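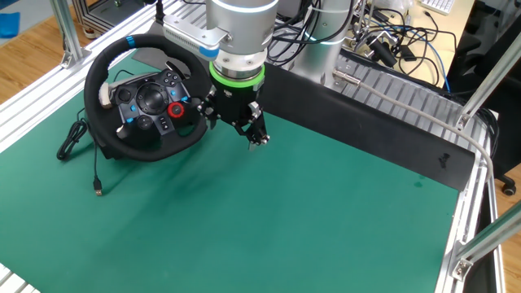

A wheel should come out of its box, plug in and feel like driving within a minute, in the view of Jytte Frandsen, and if the cable is a tangle or the paddles feel like an afterthought then people will simply go back to the gamepad.

Plenty of you wrote in to say much the same after our open day in March, and we listened. Relto is delighted to announce the Gostau Wheel Library, a lending scheme for racing wheels, pedals and seats, open to anyone who would like to try sim racing at home before spending their own money on it.

The library opens to members on May 27, 2024 with 125 wheels on the shelves. They range from simple starter sets to leather-wrapped rims with paddle shifters, rotary dials and more buttons than most of us have fingers for (we love those!). A stripe at the top centre of the rim is a small thing, but new drivers tell us how much it helps when the car is sliding and they have lost track of which way is straight, so we have put a good number of striped wheels into the first batch.

Each loan lasts 3 weeks and can be renewed if there is no queue. Wheels go out with their USB cable coiled and tied, a table clamp and a printed card showing what every button does in the most popular games. When a wheel comes back we wipe down the rim, try every button and paddle, turn the dials through all their positions and look over the plug before it goes out again.

We are also running Saturday sessions at our Puvlow workshop, where you can sit down with several wheels side by side and feel the differences for yourself – rim size, grip, how far the paddles travel, how heavy the steering is. Bring your own if you like. Our team will happily help with a sticky shifter or a rim that has started to peel.

More than 600 people have already put their names down, and there is room for 700 members in the first year. Members under 16 will need a parent or guardian to sign for the loan.

The Fawzy pedal sets will join the library later in the summer, once we have enough of them to go round. Seats are for collection only.

To join, or to donate a wheel you no longer use, ask at the Relto front desk or fill in the form on our membership page.

ENDS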